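BUSINESS LAW AND GOVERNANCE
Handout 7: Independent directors and the use of outside legal opinions

Read before the seminar. Bring the Trilent extract with you. The questions on board minutes at the end of Handout 6 are still due and are not repeated.

1. Scope

Handout 6 dealt with how a director is appointed and removed. The present handout deals with a narrower matter: what a board does when a question comes up about one of its own members, and how far the board may lean on advice from an outside lawyer. The rules differ from one legal system to another, and listed companies carry duties under exchange rules that private companies do not. Where a point depends on local law, it is marked (L). Check the statute before you use it in written work.

2. Terms

Executive director. A director who also holds a management post in the company and is paid for it.

Non-executive director. A director with no management post. The person may still be tied to the company, for instance as a large shareholder or a member of the founding family.

Independent director. A non-executive director with no material tie to the company, its controlling shareholders or its senior managers. What counts as material is set by statute, by exchange rules or by the company's own charter (L).

Interested director. A director with a personal stake in a matter before the board. A director can be independent in general and interested in one item on the agenda. Students mix these up every year. Independence is a standing status; interest is tested item by item.

Recusal. Stepping out of the discussion and the vote on a given item. Under some charters the recused director still counts toward the quorum. Under others he or she does not (L).

3. When the question arises

Three situations cover most of the reported cases.

(a) Disqualification by law. The statute lists events that end or bar a directorship, such as bankruptcy or a conviction of a stated kind. If the event falls within the list, the board usually has no choice to make. Its task is to record the vacancy and make the required filing.

(b) Possible disqualification. The event may or may not fall within the list. Typical doubts are whether a foreign judgment counts, whether a suspended sentence counts, and whether an appeal stops the clock. Outside opinions are most often sought here.

(c) Fitness. The event is plainly outside the list, but some directors think the person should go anyway. The question is now one of judgment and duty. A legal opinion can set the limits of the board's power but cannot decide the matter.

Label the situation before you start to write. Much weak work treats a type (c) problem as if it were type (b) and looks for a rule that does not exist.

4. Asking for the opinion

4.1 Who instructs. The letter of instruction should come from the board, or from a group of directors to whom the board has given that power in writing. An opinion ordered by the chair alone, where the chair is related to the director in question, will carry little weight. In the Staterora problem the letter was signed by the company secretary "for the chair." Consider whether that cures the defect or only hides it.

4.2 Who advises. The company's regular law firm is rarely a good choice. It depends on management for its fees and may have advised on the very facts under review. A retired judge or a senior lawyer from outside the firm is common. Standing helps with outside readers, but it does not turn an opinion into a ruling.

4.3 What is asked. The questions should be written down, and the opinion should repeat them in full. Compare:

"Is there any bar to Director A continuing in office?"

"Does the judgment dated as shown in Annex 1 fall within clause 40 of the charter, and if so, from what date?"

The first wording invites a broad answer resting on facts the lawyer has not seen. The second can be answered and checked.

4.4 What is supplied. The annexes matter as much as the letter. If the judgment is in a foreign language, a certified translation should go in, together with the original. Any fact the lawyer is told to assume should be listed as an assumption.

5. What the board may do with it

An opinion is advice. It does not bind the board, a court or a regulator. Its main legal use is as evidence that the directors acted with care and in good faith (L). That protection is commonly lost or weakened if:

- the directors knew of a fact that made the opinion unsafe;
- the question put was narrower than the real issue;
- the lawyer was not free to give an unwelcome answer;
- the opinion was received but not read.

The last point sounds slight. In the Ogola problem the opinion ran to 122 pages with annexes and was sent to directors on the evening before the meeting. The minutes say it was "noted." Work out what a court could fairly draw from that word.

A board may depart from an opinion. If it does, the minutes should give the grounds. Directors who disagree with the majority should ask for their dissent to be recorded by name, as silence is normally read as consent (L).

6. Disclosure

For a listed company there are two separate questions. One is whether the underlying event must be disclosed. The other is whether the fact of asking for an opinion must be disclosed. The first will often be yes, where the event could affect the share price or the person's right to hold office. The second is less settled (L).

Privilege also needs attention. A company that quotes two favorable lines from an opinion in a press release may lose the right to keep the rest private. Draft statements should say that the board "has taken advice" and stop there, unless a decision to waive has been made and minuted.
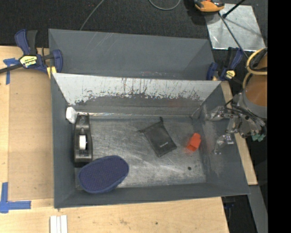 Course Convenor
Business Law and Governance, Arncombe

7. Worked problem: Trilent

Trilent is a listed company. Director B is non-executive and belongs to the family that controls it. B is convicted abroad of a minor offense and given a suspended sentence. The local statute bars a person "sentenced to imprisonment for an offense involving moral failing." The charter adds nothing. The independent directors ask for an outside opinion. The chair, who is B's parent, agrees on condition that the chair picks the lawyer.

Points to cover:

Type of situation. On these facts, (b). State the doubt exactly: is a suspended sentence a sentence "to imprisonment," and does the offense involve moral failing? These are separate tests and both must be met.

The chair's condition. The chair is interested in this item. Deal with recusal first and the choice of lawyer second.

B's position in the meantime. There is no automatic suspension unless the statute or charter provides one (L). The board may ask B to stay away from meetings but cannot compel it by a simple resolution.

If the opinion says there is no bar. The matter may then move to type (c). Explain who has the power to remove B, and by what majority.

8. Written exercise

Draft the letter of instruction for Trilent. The limit is 537 words, excluding annexes. Attach a list of annexes by title only. On a separate sheet, in not more than 200 words, say which of your questions you expect to be hardest to answer and why.

Submit by 18/12/2020 through the course page. Work over the limit is marked only up to the limit. Cite statutes by section number and do not paste them in. Reading for Handout 8 (shareholder remedies) is on the list given out in September, under the heading "Minority claims."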